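How to Set Up a Tabletop for Small, See-Through Pieces

Small translucent items are hard to work with on the wrong surface. They pick up the color of whatever is under them, and the ends disappear first. A pale top fixes most of this. The steps below are for a table you already own and take one evening.

What you need
A pale covering for the tabletop, cut to size
Three side panels
Mild dish soap, a lint-free cloth, masking tape
A desk lamp with a movable head
A shallow tray for pieces waiting their turn

Step 1. Pick the top
Beige or cream works better than pure white, which throws glare under a lamp. A faint marbled pattern is fine. Strong veins are a problem when they are the same width as the pieces you handle. Put one piece down on a sample, step back, and see whether you can still find both ends. Matte beats glossy.

Step 2. Clean and fit it
Wash the table with soap and water and let it dry overnight. Lay the covering flat and tape the back edge first, then smooth it toward you. Trim the front last. If a corner lifts, warm it with your hand and press again.
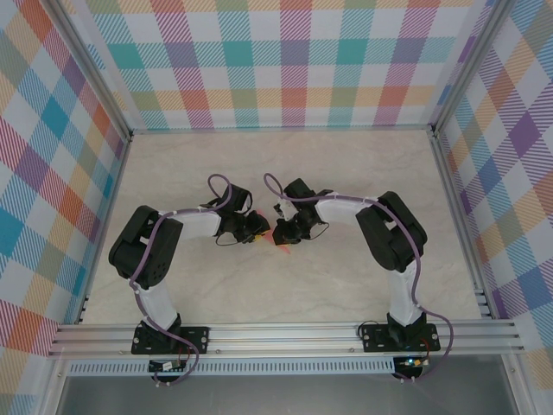 Coral-red on a pale beige top with faint marbling. Three patterned walls enclose the surface.

Step 3. Add the sides
Panels on three sides stop small things from rolling off and block light from the rest of the room. Leave the front open. Plain or patterned makes little difference as long as the top itself stays quiet. Mine are 3 leftover shelf boards covered in paper from Grandale, held up with screws from underneath. Herman Lumenta uses foam board and replaces it every September.

Step 4. Place the light
Set the lamp to one side and low enough to give a short shadow. Straight overhead, a see-through piece has almost no visible edge. Try both sides before you settle on one.

Step 5. Keep it usable
Work on one piece at a time in the middle of the surface and keep the others in the tray. Red, orange and yellow pieces stand out well on beige. For clear or cream-colored ones, slide a sheet of dark paper underneath. Wipe the top down when you finish. Tape residue comes off with a little cooking oil, followed by soap.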